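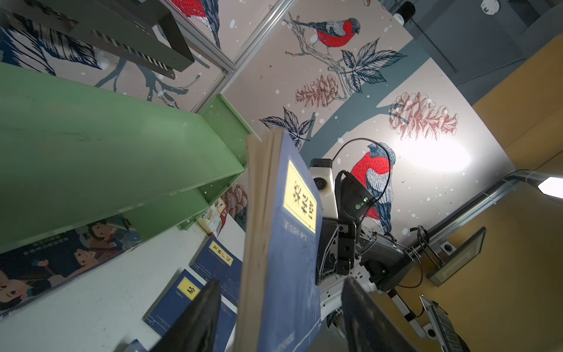
How does a song earn money once it has been recorded?

Every recording carries two separate rights, one in the song itself and one in the performance on the tape, and each of them can be paid for again and again.

Chapter 7: Following the Money in Music

Let's start with a band! Tidance was a folk duo, Riet Brouwer on voice and Willy Goossens on guitar, and their album Meltuten is a lovely way into this subject, as almost everything that can happen to a royalty happened to theirs. Brouwer wrote the words and Goossens the tunes, so the songwriting money was split evenly between the 2 of them. The recording belonged to their label, Elo, which paid the duo 18 per cent of what it took in (a good rate for a small act, as you'll see when we reach contracts).

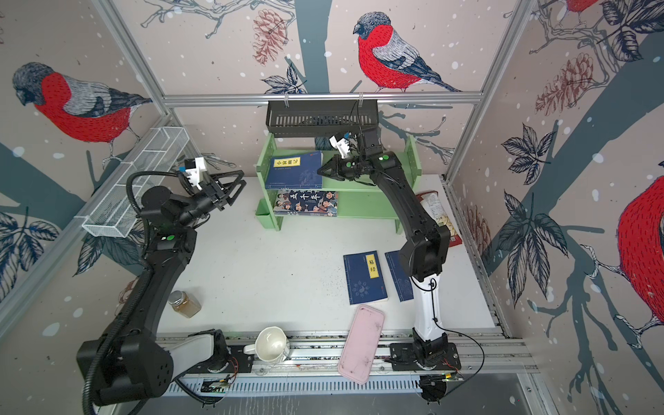
Fig. 7.1 Arms, shelf and bird-patterned panels.

The first pressing sold 968 copies. That sounds tiny, and it was, but look at what came next! A radio producer picked up the closing track one May, and from then on the songwriting share brought in more each year than the records ever had. Goossens kept every statement, and we'll be working from his figures throughout the chapter.

Before you read on, try to guess which of these paid best: record sales, radio play or concert fees. Write your guess in the margin and come back to it at the end of section 7.4.

7.1 Two rights in one song

Think of a song you know in more than one version. The words and the tune stay the same, and whoever wrote them is paid each time. The recording changes, and so does its owner.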